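Knabberzeug im Zug: was ich inzwischen einpacke

Seit April pendle ich zwischen Boditz und Brisgate, eine Strecke 96 Minuten.

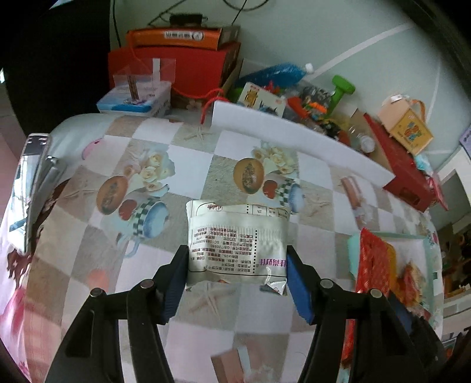

Wandergruppe Boditz, Mitgliederblogs

Der Speisewagen auf der Linie ist im Frühjahr weggefallen, und der Automat am Bahnsteig in Boditz nimmt keine Scheine. Also bringe ich mein Essen selbst mit. Am Anfang waren das belegte Brote, die um 15 Uhr auf der Rückfahrt nicht mehr schön aussahen.

Jetzt kaufe ich einmal im Monat auf Vorrat ein, meistens bei Natton hinter dem Bahnhof. Kleine Packungen sind teurer als große, das weiß ich. Eine große Tüte esse ich aber bis zur zweiten Haltestelle leer. Pro Fahrt nehme ich zwei kleine mit, eine salzige und eine mit Nüssen, dazu einen Apfel.

Schokolade habe ich im Juni aufgegeben, die Klimaanlage fiel in vier Wochen 6 Mal aus. Reiscracker gehen gut, krümeln aber auf die Hose. Getrocknete Mango klebt an den Fingern, da braucht man ein feuchtes Tuch.

Für die Herbsttour nach Yilma packe ich ähnlich, nur mit mehr Salzigem. Wer mitkommt: Die Hütte hat keine Küche, Wasser gibt es am Brunnen vor der Tür.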